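Sternton tableware plant moves cup handling to simulated trials before line change

Packaging and finishing, January

Pultent will transfer the cup handling step on its Sternton finishing line to robot arms later this year, the company has told staff. The step is at present done by hand. It covers lifting each cup from the outfeed, turning it for inspection and setting it down in a tray. The change affects one bay in the first phase and will run on the day shift only.

The arms are being set up by Monby, an integrator which already maintains the conveyors and the tray stacker on the same site. Monby is developing the grasp routines in simulation and will load them on to the physical arms once they pass an agreed threshold. A routine must complete 2000 simulated picks per cup type before it is cleared for a bench trial. Failures are logged by cause: missed grasp, slip, tip-over or contact with the table.

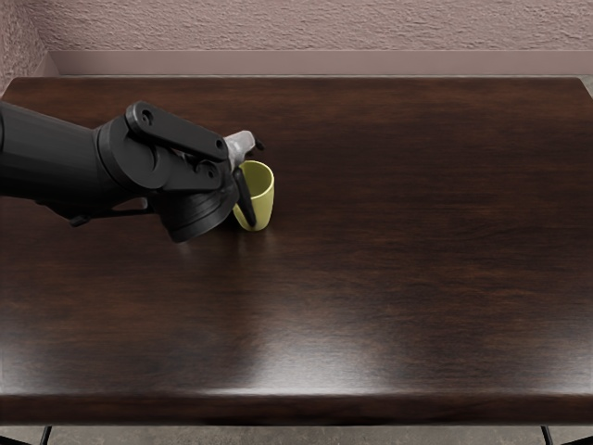

Reading time: 3 min

A rendered test from the set has one black arm closing on a small tapered cup, yellow-green and without a visible handle, on a dark wood tabletop. The grip is taken from the front and the back of the cup. Table surface, wall colour and lighting are changed between runs so that the vision software does not come to depend on one background. Glossy surfaces are included on purpose, as reflections were the main source of position error in Monby's earlier work on glazed ware.

The test set holds 454 layouts. Most use a single cup. Layouts with several cups placed close together will be added before the bench trial, and so will stacked cups, which the line produces when the tray stacker is stopped.

Scheduling of the trials is handled by Cuervo, the software Pultent already uses for shift planning and maintenance orders. Runs are queued overnight and a summary is ready for the line office at the start of the day shift. Operators can open any failed run and add a note. Pultent said notes from the bay had led to two changes so far. The approach height was raised for shallow cups, and closing force was reduced for thin-rimmed ones.

For the people on the line, the main change is in the content of the work. The bay has seven operators per shift. Under the plan, four will move to inspection and rework, where the site has had open posts since last summer. The other three will stay in the bay as cell operators. Their tasks will be clearing stoppages, changing fingertips, checking grip force at the start of each shift and signing off new cup types. Pultent said there would be no redundancies in the first phase. It gave no undertaking for later phases.

Cell operators will receive 50 hours of training, split between the simulator and the physical cell. The course covers safe entry, restart after a stop, reading the failure log and basic recovery of a dropped item. Fault finding on drives and controllers remains with maintenance. Operators who complete the course move up one pay grade. Those going to inspection keep their current grade, a point which staff representatives have asked the company to look at again.

Representatives have also raised the question of pace. Manual handling in the bay is limited by the rest schedule, with a change of task every hour to reduce wrist strain. The arms do not need this, and inspection downstream would receive cups at a constant rate. Pultent said the cell would be held to the present hourly output until inspection staffing had been reviewed. Task rotation will continue in inspection, on the same hourly pattern.

The logging of operator notes is still under discussion. Cuervo records the name of the person who enters a note and the time taken to clear each stoppage. Staff representatives want clearing times stored by cell and not by person. The company has agreed to this for the trial period.

The bench trial will use one arm, one table and three cup types, with the manual line running as normal. Installation in the bay follows if the trial meets its targets for dropped and damaged items. A second bay, for bowls, has been surveyed but has no start date.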